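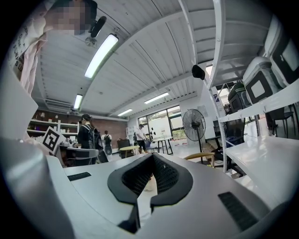
Which gripper pads hold up better for thin boxes, soft or hard?
Soft ones, in my experience. We ran the Tavia soft pads and the Onda hard pads for 1,000 picks each. The Tavia set dropped 2 boxes and the Onda set dropped 123. Check the soft pads for tears at every battery change.

2nd answer
Depends on your grip force. Hard pads were fine for me once I turned it down.

3rd answer
following, same problem with my Pronus arm

Asked 2019-08-21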